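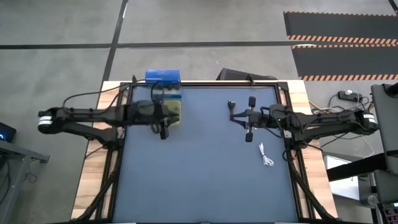
In January I decided to finally do something about my cables. I had them in nine places in the apartment, and when I needed one I always found the others first. So I took one free evening, made tea, and put everything in a pile on the living room floor.

My first rule was that a short cable is still a cable. Before, I kept only the long ones with respect and threw the short ones in a drawer, where they made knots with each other. Now the short white ones get the same treatment as the rest. I coil them loosely, lay them flat and leave them like this for the night. If I pull the coil tight it looks very nice, but the next day it opens again and I have to start from zero.

My friend Bernardo Morais, who worked many years with stage sound, showed me how to do the coil. You make one loop over and the next loop under, and you let the cable decide how big the loop wants to be. I needed maybe an hour to learn this. My hands still forget it when I am tired.

For keeping them I bought two boxes from Kakport, the low ones with a lid. One is for charging cables and the other is for everything with a strange plug. I wanted a third one for adapters, but the shop in Lestard had no more of this size and the bigger one does not fit on my shelf. The adapters live in a cookie tin for now - not beautiful, but it closes.

The labels took the most time. I tried paper tape first and the ink went gray after a few days of touching. Then I cut small pieces of cloth tape and wrote on them with a thin marker, only one word each: camera, lamp, printer. There are still up to 9 cables without a label, and I don't know what they belong to. I put them in a bag and wrote "June" on it. If I don't open the bag before June, they go to the recycling point in Meltham.

Next I want to do the batteries.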